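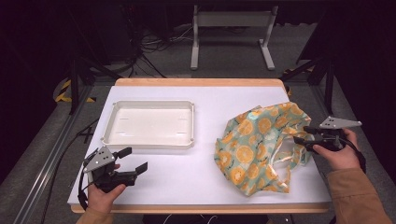 Speaker notes – "The bag by the door"
Evening talk, Skjelbred library, March. Start 18:30, forty minutes with questions.

Opening (do not rush)
Good evening, and thank you to Ingegerd Tangen for the invitation. My name is Yaw Atinga. I have worked with household habits for many years, mostly with how people shop for food and what they carry it home in.
Ask the room: who came here with a cloth bag today? Wait for the hands. Then ask: who has more than ten at home? They usually laugh here. Let them laugh.

Slide 2 – The survey in Gomura
We asked 200 households to write down every shopping trip during one month. Together they owned 729 cloth bags. Say the number slowly.
But on 83 of the first trips they wrote down, the person bought a new bag at the counter. The bags were at home, on a hook or inside another bag.
Pause. Drink water.

Slide 3 – Why we forget
Most people in the survey did not plan their shopping. They stopped at the store on the way from work. A bag which hangs in the kitchen cannot help with such a trip.
Story of Hoi-yan Huang and the three bags in her bicycle basket – keep it short, last time it took five minutes.

Slide 4 – What helped
Fifty-three households agreed to try one change for a month. They chose one bag only and kept it folded in the coat or the work bag. The other bags went in a drawer.
Explain that a thin bag is better for this than a strong one. The strong canvas bag is good for potatoes, but it does not fit in a pocket, so it stays at home.
Also: pick a bag you like the look of. Several people wrote that they were more careful with a bag that had a nice print. Fruit and flowers were popular.

Slide 5 – Washing
People always ask, so say it before the questions. Turn the bag inside out, shake out the crumbs, wash it with the kitchen towels. Hang it by the bottom so the handles do not stretch. Cotton can shrink a little – check the label.
If there was raw meat in it, wash it the same day.

Slide 6 – The store's side
Halvard Lindholm from the grocery in Flesel moved the bags for sale away from the counter and put a small sign at the entrance: "Did you bring your bag?" He told me that customers go back to the car when they see it. He has no figures, so do not promise any.

Ending
Ask everyone to choose one bag tonight and put it in the coat before they go to bed.
Thank the library. Questions until 19:10. Swap table is in the hall, bags must be clean. Bus to Mudel leaves at 19:25.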